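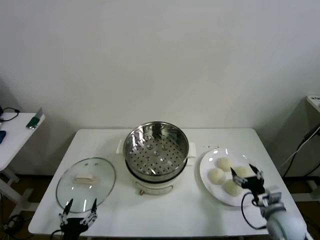

How to make soft steamed buns at home

I first had a go at these last April, after coming home from a weekend in Kendorcombe with a paper bag of buns that didn't survive the train journey (I ate the lot before the second stop). It took me a few Sundays' worth of flour to get a dough I was happy with, and I've written down the way I do it now, with all the little things I wish I had known at the start.

What you will need

300g plain flour, plus a little for the worktop
8g caster sugar
1 level teaspoon fast-action yeast
160ml milk, just warm to the finger
A small spoonful of sunflower oil
Baking paper

Plain flour is what you want. Strong bread flour makes them chewy, and I find that a shame in a bun that ought to be like a pillow.

Step 1: Make the dough

Stir the yeast and sugar into the milk and leave it while you weigh the flour. Pour it in a bit at a time, mixing with a fork until you have a bowl of shaggy lumps, then add the oil and bring it together with your hands. Knead for 12 minutes. I know, it's a long time! Put the radio on. The dough should end up smooth and a bit like an earlobe, and if it is still sticking to everything, dust it with flour and carry on.

Step 2: Let it rise

Cover the bowl with a damp tea towel and find it somewhere cosy. My kitchen is a chilly one, so mine goes in the airing cupboard next to the towels. Wait until it has doubled in size, however long that takes, and don't go by the clock.

Step 3: Shape

Knock the air out and knead again for a minute or two — more than you would for bread, as any bubbles left behind will show as bumps on top. Cut the dough into 8 pieces, tuck the edges under and roll each one into a tight ball. Sit each on a square of baking paper and let them rest for 25 minutes under the towel. They should feel light when you pick one up.

Step 4: Steam

Oil the steamer basket lightly if you would rather do without the paper. Leave plenty of room between the buns, as they do swell, and cook them in two batches if your steamer is a small one. Give them 12 minutes with the lid on, then turn off the heat and leave them alone for a little while before you lift it. Tilt the lid away from you as it comes off — the steam is fierce.
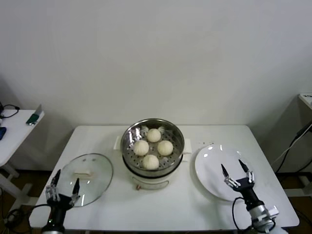
Four buns in the steamer basket, with the lid set to one side.

Keeping and reheating

They are best on the day, but they freeze very well once cool. Steam them again straight from the freezer until they are soft right through.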